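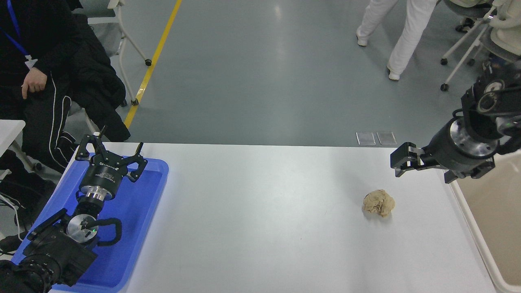

The Ditness 65 is a long work table with a plain white top, made for rooms where the same surface gets used for sorting in the morning and for hand work after lunch. It is sold by Tramumard in one height and two lengths. The top is white all the way across, with no pattern or grain, so a single small crumpled piece of beige material shows up on it right away, even in the middle of the table. That is the main reason people order the white over the gray. A blue plastic tray with raised, rounded rims can sit at one end for parts that roll, and the rest of the top stays open.

The top comes in one piece. There is no center seam to collect crumbs or dust. Wipe it with a damp cloth and mild soap. Do not use scouring pads, and keep solvent cleaners off the edges. Marks from pencil and washable marker come off with the same cloth. Permanent marker may leave a shadow.

Assembly takes two people. The legs go on with the table upside down on a blanket or the flattened carton. Tighten each bolt by hand first, turn the table over, and then finish with the wrench from the parts bag. Check the bolts again after a month of use. 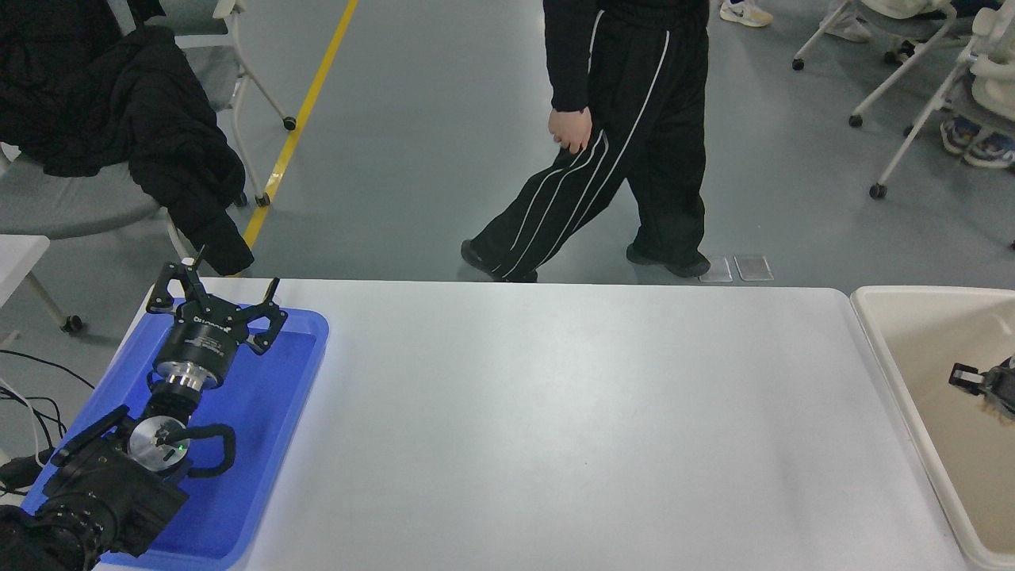

If the table will stand out in the room with people passing behind it, leave enough space for a chair to be pushed back and for someone to get by at the same time. Chairs with arms will not fit fully under the top.

Ordering

Item number: 2217
Color: white (gray on request)
Lengths: standard and long
Shipping weight, long table: 127 pounds
Supplied with: legs, bolts, wrench, four floor glides
Sold separately: blue tray, spare glides, caster set

Orders ship from the Morkton warehouse. The long table goes by freight and the driver delivers to the door only, so have a second person ready to carry it in. Trays and small parts go by regular mail.

The long table in white is out of stock until October. We have 23 of the standard length on hand.

For school and workshop orders, write to Myfanwy Parry in the sales office. For replacement parts, ask for Kári Dalsgaard and give the item number printed on the carton label.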